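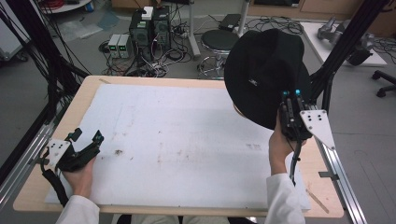
Zuvgate Annex / Building Services / Fire Doors and Exits

Walk-through checklist, ground floor and upper floor, November
Started 8 am, done before lunch except the boiler corridor (locked, key out)

Marks: OK / FIX / ASK. Comments after each. FIX means a ticket goes in today.

1. Main entrance doors. OK. Both leaves open fully. Mat is curling on the left corner, tape it or swap it.

2. Exit sign over main entrance. OK. Lit, test button works.

3. Lobby call point. FIX. Cover missing again. Second time this year. Spare covers are in the Firnus box, top shelf of the store.

4. Ground floor corridor, clear width. FIX. Two chairs and a stack of flat boxes outside the print room. Moved the chairs myself. Boxes are Cho delivery, still need to go.

5. Door 8 (stair A, bottom). FIX. Does not latch from half open. Closer is weak, tried the screw, quarter turn, no real change. Needs a new closer, not more fiddling. Same model as the Trollatthorpe site if anybody has one left over there.

6. Door 8 seals. OK. Brush strip a bit flat at the top but continuous.

7. Stair A handrail. OK. Solid all the way up.

8. Stair A lighting. FIX. Middle landing tube flickering. Emergency fitting on same landing is fine, held for the full test.

9. Door 14 (stair A, top). ASK. Closes and latches OK but gap at the hinge side looks wide, I get a coin in it. Measure properly with the gauge, I didnt have it on me.

10. Vision panel, door 14. OK. No cracks. Somebody has stuck a poster over half of it. Taken down, left at the desk.

11. Extinguishers, upper floor. OK on pins and gauges. One hanging low on its bracket by the copier, bracket screw loose. Tightened.

12. Extinguisher tags. FIX. Tag 158 unreadable, sun faded. Rewrite from the log, do not guess the date.

13. Workrooms, upper floor. Routes to door checked only, not the equipment. OK.

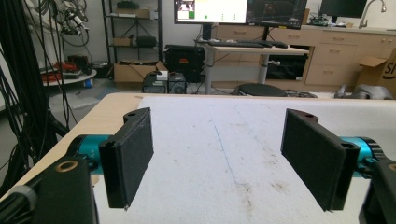 Upper floor workroom, item 13.

14. Stair B, top to bottom. OK. Cleanest part of the building. Nosings all firm.

15. Stair B final exit. FIX. Push bar stiff, needed a real shove. Outside is worse, leaves banked up against the door and the step is slippery. Sweep now and again end of month.

16. Outside path to assembly point. ASK. Gate was shut with a chain looped round, no padlock on it. Who is using the chain? Exit route gate should not have one at all.

17. Assembly point sign. OK. Straightend it.

18. Alarm panel. OK. No faults showing. Log book last line is unsigned, whoever did the bell test please go back and sign.

19. Bell test audible in back store. FIX. Barely, with the door closed. Has been raised before. Quote last time for an extra sounder was 400, never approved. Asking again.

20. Boiler corridor. NOT DONE. Key signed out and not back. Do before the end of the month and add it to this sheet, dont start a new one.

Carried over from last sheet: ceiling tile by stair B (done), kickplate on door 8 (still loose, do it with the closer), floor plan by the lobby out of date (still out of date, shows the old wall).

Tickets to raise: 3, 4, 5, 8, 12, 15, 19. Questions to the Zuvgate office: 9 and 16.

Next round: same order, bring the gap gauge and a spare tube.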